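Visit report: Latix manipulation hall, Trutville
2 December 2024

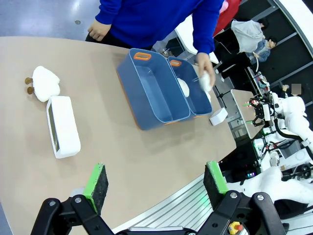 Bin and cloth station, with the gripper open over the near edge of the table.

Five of us from Loltton went through the hall, hosted by Tincuța Cozma, who runs operations there. We had asked to hear about the March stoppage, and most of the morning went to it.

The fault was in the grip release. An arm at one of the cloth stations closed on a folded cloth, lifted it and stayed closed after the open command. An operator took hold of the free end to pull it clear. The controller read the pull as a slipping load and raised the grip force from 18 N to 45 N. His fingertip was between the pads. He was bruised, with no break, and a colleague hit the stop button.

Rizal Pattinasarany took us through the log. The open command had been sent but was dropped when the message queue filled. The slip routine, written by a contractor, Xiong, did not check whether a release was pending. Either fault alone would have been a nuisance. It took 68 seconds to free the hand, as the stop held the fingers where they were and the manual release needed a hex key that was kept in a drawer.

Changes made since then:
Slip response is locked out once a release has been sent.
Grip force is capped at 18 N for all cloth work.
A hex key is tethered at every station.
Operators do not pull on anything the gripper is holding.

Dwynwen Beddoe asked whether the cap had cost them any throughput. Cozma said heavier towels are now dropped more often and they accept that. I asked why the stop does not relax the fingers. Pattinasarany's answer was that a held load could then fall on someone - fair for a rigid part, less so for a face washer. They are looking at a separate setting for soft goods.

We did not see the manual release demonstrated. Esben Þrastardóttir has asked Latix for the test records and will circulate them when they arrive.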